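Sorting the small stuff
Posted 12/07/2025 by Effie Galbraith

I've been putting off the bedroom since April. The kitchen got done, the hall closet got done, and everything I couldn't place in either one went into a bag and then into the bedroom. My apartment in Lelmont is 400 square feet, so there isn't a second room to hide things in. Today I spread it all out on the checked cloth and started going through it.
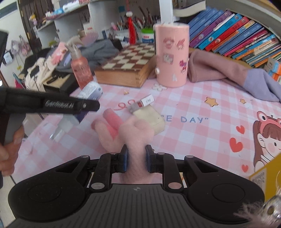
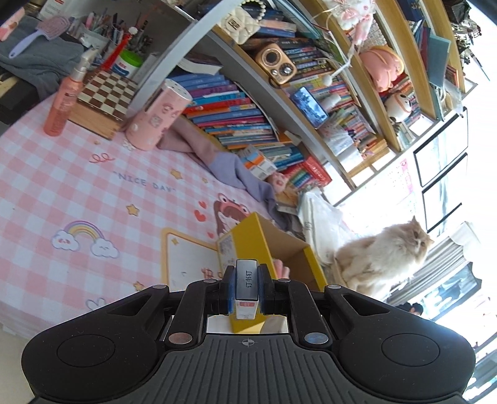

The pink felted hand in the first one, the box of staples and the cat in the second.

The staples were the easy part. I own one stapler and it lives in the desk drawer, so the staples go in the desk drawer. I have no idea why they were ever anywhere else. I bought another box over the summer when I couldn't find these, and now I have enough to last me until I retire.

The felted hand was harder. It's wool, it's pink, and it doesn't do anything. I put it in the give-away pile twice and took it out twice. It's on the shelf now, in front of the books, and I'm not going to think about it again until spring.

Bottles were next. I had been keeping the spray bottle with the desk things, but I only ever use it in the bathroom, so it moved. The white one with the blue label went under the sink. I should have done that months ago. It takes nine steps to get to the sink from here.

The chessboard I'm keeping. My uncle taught me on a worse one and I like having it out. It's too wide to stand on the shelf with the books, so for now it slides in flat under the stack of games, and the games sit on top of it. That makes getting the board out a nuisance. If I play more than once a month I'll rethink it.

The little whiteboard with the yellow frame is going on the kitchen wall for groceries. I need two of those sticky strips and I have one, so it's leaning by the door until I get to Mackay, the hardware store on the corner. They were closed by the time I thought of it.

I didn't touch the pens. There are too many in the holder and I know half of them are dead. Testing pens is a job for when I'm on the phone with my sister.

The yellow cardboard box is what I'm using for give-aways. So far it has a card game with pieces missing, two key rings, a mug and a phone case for a phone I no longer have. Once it's full it goes to the thrift store, and I've told myself I don't get to look in it again before then.

Umo stayed on her plastic bag for a good part of this. I've bought that cat two beds. One of them cost me 50 dollars and she has slept in it once, when it was still in the carton. I needed the bag for recycling and ended up getting a different one from the kitchen.

The books are for another day. They need to come down so I can dust, and I'd like to put the cookbooks by the stove, but the stove shelf is narrow and I'd have to measure. The handbag and the picture stay where they are.

It took me until four, with a break for soup. The bed is clear except for the lavender blanket, which still has to be folded. There are 5 things left on the desk that I don't have a place for, and they've gone into a bowl. Next weekend is the bathroom cabinet. I already know there are three open tubes of the same toothpaste in there.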